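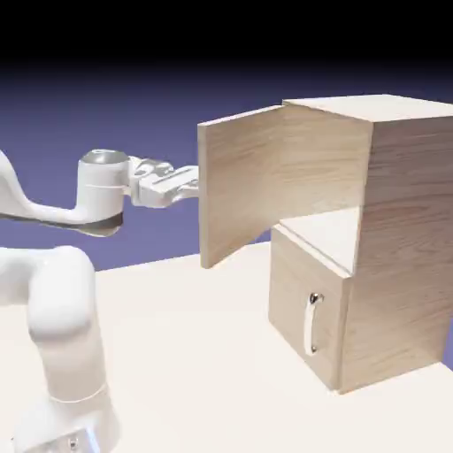 The Plundeton Cabinet Benchmark is a simulated test suite for comparing parallel grippers and arm controllers on the opening and closing of hinged furniture doors. It was developed at the Brullholm robotics laboratory and first released in July 2020. The standard layout places a white arm and a wooden cabinet on a bare white tabletop, with the upper door hinged to swing outwards and the lower door fitted with a vertical bar handle on two silver knobs. Contact between closed fingertips and the inner face of the open upper door is one of the configurations of interest, as it allows a door to be moved without a grasp. The current version, Plundeton 2, is dated 24 May 2021.

Background

Earlier door-opening tests at Brullholm were carried out on physical cabinets. Results varied with hinge wear and with small shifts of the cabinet between trials, and a change of gripper usually meant that the whole series had to be repeated. The simulated suite was written to hold these conditions fixed. Its first release supported one arm model and one gripper, and scored only whether the door had passed a set angle.

Version 2 added exchangeable finger geometry, a second controller interface and a record of contact forces at each fingertip. Scores from the two versions cannot be compared directly, as the hinge friction model was replaced.

Tasks

The suite contains 20 tasks, divided between the upper and lower doors. Upper-door tasks begin with the door at a chosen angle and require it to be opened further, closed, or held still against a disturbing torque. Lower-door tasks begin with the door shut and require the handle to be grasped before any motion of the hinge is counted.

Two methods of contact are recognised. In a grasp, the object lies between the fingers and both pads report a force. In a push, the fingers are closed and used as a single probe. A controller may change method during an attempt, but the change is logged and the time taken is included in the result.

Friction at the hinge, the starting pose of the arm and the position of the cabinet are drawn from fixed tables. The same tables are used for every entry, so that two grippers can be compared trial by trial.

Grippers

Three finger sets are supplied. The flat set has parallel pads with square ends and is treated as the reference. The Tokgöz set has narrower tips with a shallow groove across each pad, intended to seat on bar handles. The third set, known as Ivuswood, uses a compliant pad modelled as a layer of springs. All three mount on the same gripper body and share one stroke limit.

Narrow tips reach the handle with less risk of striking the door panel, but they give a smaller contact patch when used for pushing and tend to slide along the panel as the door turns. Compliant pads slide less. They also delay the force signal, which affects controllers that rely on a sharp rise to detect contact.

Controllers

Entries may use position control or impedance control. Under position control the wrist follows a planned arc, and an error in the assumed hinge axis appears as a side load on the fingers. Under impedance control part of this error is absorbed by the arm, at the cost of slower settling. Both controllers receive the same joint readings and the same rendered camera image. The true hinge position is withheld.

Reported results

The reference comparison for version 2 consists of 3527 trials. Of these, 2958 were scored as successful, 339 ended in loss of contact, and the remainder were stopped by the joint torque limit or the time limit. Loss of contact was most frequent with the Tokgöz set on upper-door closing tasks under position control. On lower-door tasks the same set produced the shortest grasp times. Differences between the flat and Ivuswood sets were small except at the highest hinge friction setting, where the compliant pads kept contact for longer.

Limitations

The cabinet panels are treated as rigid bodies, and the hinges have no play. Surface friction is uniform across each door, although the rendered wood grain might suggest otherwise to a vision-based method. Cable drag on the arm is not modelled. The time limit was set using the flat fingers and has been criticised as too short for compliant pads under impedance control.

See also

Brullholm hinge friction model
Ivuswood compliant pad
Parallel gripper
Impedance control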